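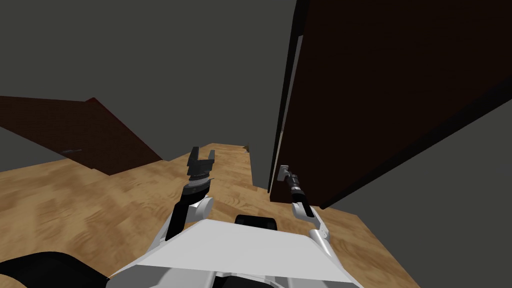
Squeaky floor over the garage – screws or tear it up?

jgeorgiev
Bought a place in Wostley in September. Light wood floor upstairs, looks great, squeaks like crazy by the bedroom door. Cold weather made it worse. Husband wants to rip out the whole room. I say no way. Anyone fixed this from the top?

kirel_dad
Breakaway screws. Kit with 200 of them, find the joist, drive, snap the head off, dab of filler. Did my hallway in an evening. Still quiet 2 years later.

HugoHuet
Dont do that on a finished floor before you check the humidity. Dry house in winter = gaps = squeaks. Mine went away by itself in spring. Get a cheap meter first.

kirel_dad
Humidity doesnt fix a loose subfloor Hugo. Been over this in the other thread.

HugoHuet
And screws dont fix dry boards. She said cold made it worse, read the post

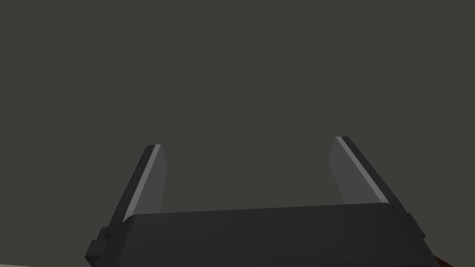

Dark gray, upper part plain

jgeorgiev
ok ok. Both sound possible?? Got a quote from Kavanagh too, 133 just to come look. Seems steep.

pislow_pete
Steep yeah. Try powdered graphite in the joints first, costs next to nothing. Messy tho – keep a rag handy and go easy on light wood, it smears.

kirel_dad
graphite on a light floor, no. Talc if you must. Wipe it right away 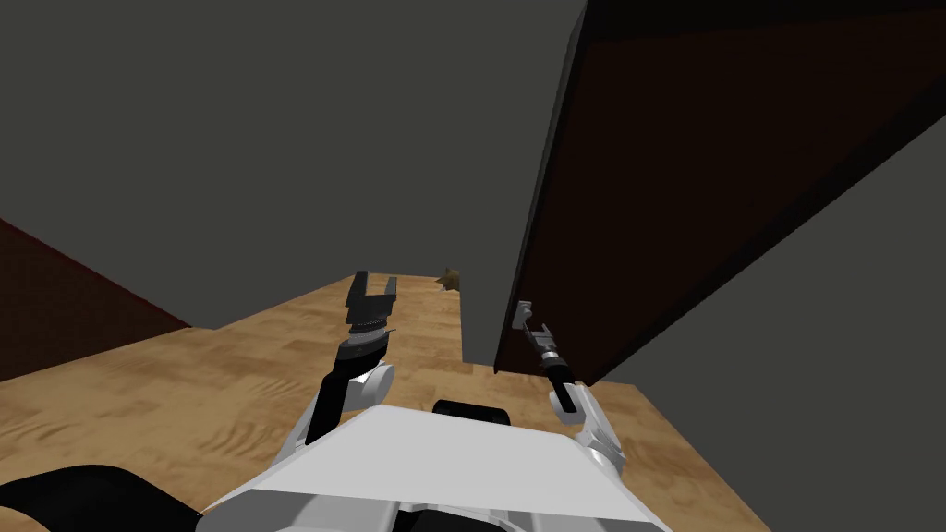 Can I find the joists without pulling up any boards?
A strong magnet dragged slowly across the floor will catch on the nails, and the nails follow the joists.

jgeorgiev
Going with the meter, then talc, then screws if it still squeaks. Husband is sulking. Will post back in 10 days or so.

HugoHuet
Good order. Write down the readings morning and night

– Jasmina, also check the door trim, mine was rubbing on the boards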